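Keeping the Wrapper: A Talk with Mercy Lema

Interview by Hnat Harasym

Mercy Lema has been saving food packaging since she was in grade school. Most of it is paper and thin cardboard: cookie cartons, tea boxes, cracker sleeves, flour bags, candy wrappers, the printed bands that go around gift tins. She keeps it in the back bedroom of her house in Tresov, in flat files she bought when a print shop called Zokadel closed. I visited in October and we talked at the kitchen table for most of a morning.

She started with gum wrappers. Her father drove a delivery route for grocery stores, and he brought home whatever was too damaged to put on the shelf.

"We ate the dented stuff," she said. "Crushed cookies, mostly. The box was already in bad shape so my mother didn't care what I did with it. I cut the fronts off and put them in a photo album. The kind with the sticky pages, which is the worst thing you can do to paper. I lost nearly all of those."

She still has the album. The glue has turned brown and come through the paper in stripes. She keeps it on the bottom shelf and shows it to people who ask her how to store things.

What she looks for has changed over the years. At first she wanted only the fronts, then only old packages. Now she takes a lot of what comes into the house.

"If I ate it, I know when I bought it and where. That's more than I can say for something I got in a lot at an estate sale. I write the store and the month on a slip of paper and put the slip in with it. I don't write on the package. I used to, in ballpoint, and I can see every one of those marks from the other side."

I asked her which packages are the hardest to deal with. She said the soft ones.

"A stiff box is easy. You find the glued seam, you work it open, you lay it flat. It wants to go flat, it was flat at the factory. But thin cardboard that's been squeezed is another matter. Somebody grabs it by one end, or it goes in the trash and gets pulled out again, and now you have one end wide and the other end twisted up like the neck of a bag. You can't just press that. If you press it you make the creases permanent, and you make new ones where it doubled over."

Her method is slow. She leaves the package in the bathroom while someone takes a shower, with the door shut, and lets the paper relax a little. Then she opens the twist by hand, a bit at a time, from the wide end toward the narrow end. After that it goes between two sheets of blotting paper, with a board on top, and she leaves it alone for nine days.

"A week didn't always do it and I got impatient after that, so nine," she said. "There isn't any science to it. Bakari told me you can iron it under a dish towel. I've tried that. The white part is fine and the gold part is ruined."

Bakari Chege is her neighbor and the only other collector she sees regularly. He collects matchbooks and sugar packets, and the two of them trade. He came in through the back door while we were talking and stayed for coffee.

"I never said to put it on high," he said.

Gold ink came up several times that morning. Lema said it is the first thing she checks on any package. Some gold is printed in ordinary ink and holds up well. Some is foil stamped on top of the paper, and that kind flakes along a fold. She can usually tell by tilting the package near a window. Script lettering is the part that suffers most because the lines are so thin.

"You lose one little hair of a letter and the whole name looks wrong," she said. "I have a chocolate box where the word just stops. There was a crease right there and it all came off on somebody's thumb."

She doesn't retouch anything. She did once, with a gold paint pen, on a tea carton from the Simiyu company, and she brought it out to show me. The repair was easy to see from across the table. The pen had dried darker and a little green.

We moved on to plaid, which takes up a whole drawer in the flat files and part of another. She has plaid on cookies, tape, cough drops, soup, handkerchief boxes, and oatmeal.
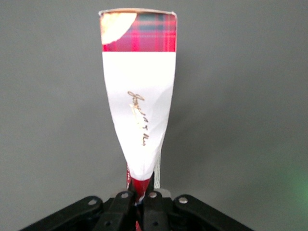 "Red is by far the most common," Lema said. "Red with green and navy going across it, and a thin light line to brighten it up. Printers like it because it hides things. If the color plates are off by a hair on a plain white panel, you see it right away. On a plaid, you'd need to be me to notice."

Her interest in that drawer is in where the pattern stops. She laid three cartons side by side on the kitchen table and pointed to the top edges. On one, the stripes met at the corner and carried on down the side panel. On the next, they were off by half a square. The third had a solid strip of red at the corner so that nothing needed to meet.

"That one was drawn by somebody who had been burned before," she said. "They knew the folding machine was going to miss. So they gave it a border. I respect that."

Chege said he would never have noticed. Lema said he had told her the same thing last time.

Torn tops are a sore subject. Nearly every package she gets has been opened by a person who was hungry, she said, and the top edge shows it. Pale raw board shows along the tear, where the printed surface peels away from the layers underneath. The corners start to curl soon after. She used to trim the tear straight with a craft knife so it would look neat in the drawer.

"I regret all of those. The tear belongs to it. And when you trim it, you take a strip of the pattern with you, and then you can't measure anything. Now I lay the curl down with a bone folder and that's it. If there's a loose flap of printing, I put one dot of wheat paste under it. I don't use tape. Please print that. People mail me things with tape all over them because they think they're helping."

I asked who mails her things.

"Hawi Beyene sends the most. She moved out west and she has a good grocery store near her. She'll eat anything if the box is nice. And there's a man I've never met who sends bread bags, and I don't even collect bread bags. I have a drawer of bread bags now."

The collection was shown once, in the front hall of the Tresov library, in two glass cases. She picked 200 pieces, and then found the cases wouldn't hold even half of that unless the pieces overlapped. She let them overlap, and she isn't happy with how it looked.

"It looked like a trash can. A very clean one. I'd do it with far less next time. Give each one some room so you can see the whole panel, the blank part too. Designers pay for that blank part. You have a busy band of something at the top, then all this white, and then one line of writing in the middle. Your eye goes right to it. If I cover the white with the corner of a cracker box, I've wrecked what they did."

Visitors mostly wanted to find something they remembered from home, and they would stand at the glass until they did. Several of them asked her what the pieces were worth. She told them the truth, that most of it is worth nothing, and a few seemed let down.

I asked whether she had rules about what gets thrown out. She does, though she admitted she breaks them. Anything with grease on it goes, since it draws bugs and the stain spreads to whatever is next to it. Anything that smells goes. Duplicates are supposed to go to Chege for trading, but she holds on to a second copy if it is crushed in a different place from the first.

"Between two bad ones I can usually see one good one," she said. "This one has the emblem and no bottom. That one has the bottom and half an emblem. I put them in the same folder."

She showed me a folder like that. The emblem was a round seal, and on one copy only a slice of it was left, off to the side. The other had all of it but was faded. She keeps a sheet of tracing paper in between, with the full outline drawn in pencil.

The folders themselves are plain buffered paper. She tried clear plastic sleeves from a brand called Zikix and gave them up after one humid summer, when some of the glossier pieces stuck to the inside. She gave the leftover sleeves to Chege, who says they are fine for sugar packets.

There is no catalog, exactly. There is a shoebox of index cards, with headings like "stripes," "fruit," "animals with hats," and "signatures." The signatures heading covers any package with a name written out in script as if someone had signed it. She has never found out whether most of those are copied from a real person's hand.

"Some must be. Others, you can tell it was a fellow at a drawing table. The two t's are exactly the same. Nobody crosses a t the same way twice."

Near noon she started putting things back. It took a while. Each drawer has its own order and she wouldn't let either of us help. Chege rinsed the cups. I asked her what she was hoping to find next and she said she needed a cornstarch box, an ordinary one, from before they changed the lid. She had one and gave it away to a cousin's school project, and the cousin's kid cut a window in it.

"If you have one in your cupboard, use up the cornstarch first," she said. "Then open it at the seam and mail it flat, between two pieces of cardboard. No tape on the box itself. Tape on the envelope is fine."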